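Equipment budgeting (robot work cells)

Equipment budgeting for a robot work cell is the planning of what to buy, in what order, and what to leave for later. Covers the arm, the gripper, fixed cameras, tables, and the small stuff the arm picks up and puts down. Also called cell costing, mostly in older Illstead papers.

Background

Early budgets listed the arm and little else. Tables, lights and props came out of petty cash, so the true cost of a cell was hard to find afterwards. Châu Đoàn's planning sheet, written for the Omside workshop, was the first at Illstead to put everything on one page. Toàn Khương later added a line for spares. The sheet is still in use, with changes.

Main headings

Arm and controller. Largest single cost, usually leased for the first year.
Grippers. One fitted, one spare. Fingertips wear quickly and are bought in packs.
Cameras and mounts. Fixed mounts are cheaper then moving ones and need less setting up.
Furniture. Plain pale tabletop, matte if possible - glossy tops cause trouble with glare.
Props and containers. Low cost per item, but often forgotten.

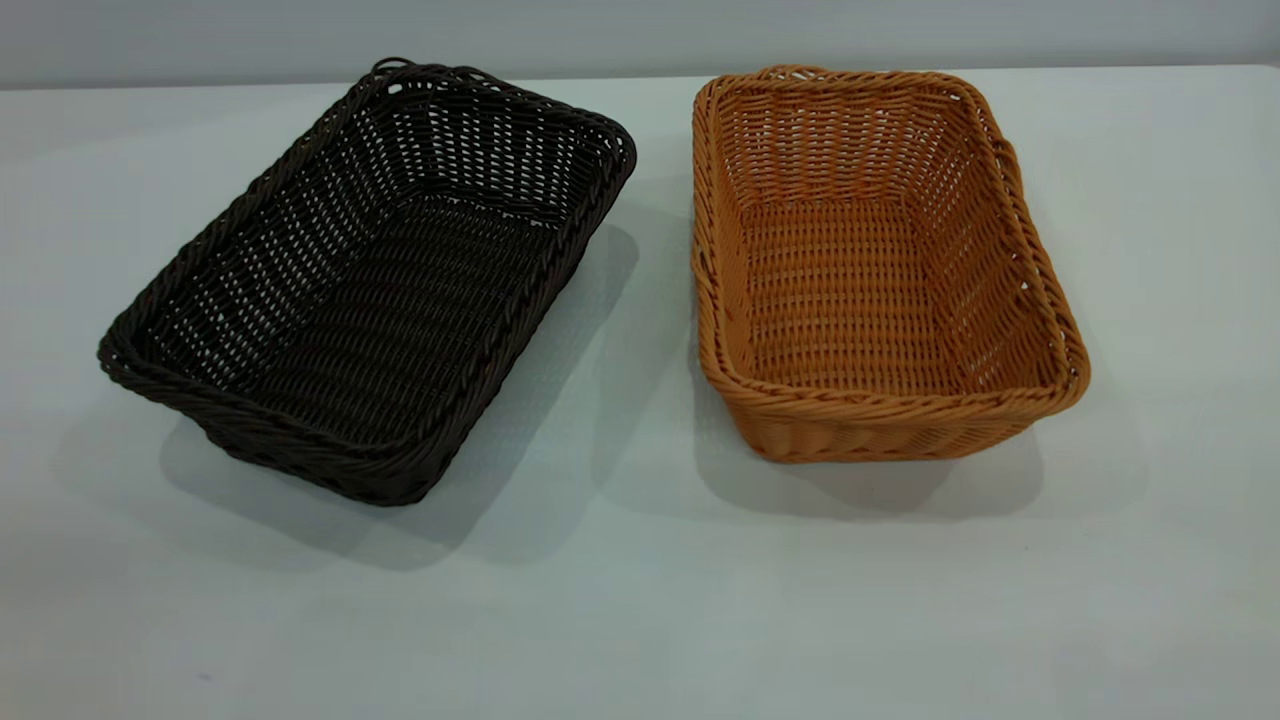
Containers are normally bought in more than one colour, same sort of size, so that a sorting task can be changed without a new order. Open tops and sloping sides are easier for a gripper to reach into. Woven ones are light and cheap but slide about, so some budgets add non-slip matting. Omside set 90 pounds aside for containers in its first cell, against 1270 for the table, lighting and camera mounts together.

Planning and order of purchase

Table and lighting first, then cameras, arm last. The Trosska cell did it the other way round and the arm sat in its crate until September. Delivery times should be checked before the order is signed, not after. Running costs (power, servicing, insurance) go on a seperate sheet. Khúc uses a fixed yearly sum of 2223 pounds per cell for these, reviewed each spring.

See also

Cell layout; Gripper wear; Leasing of equipment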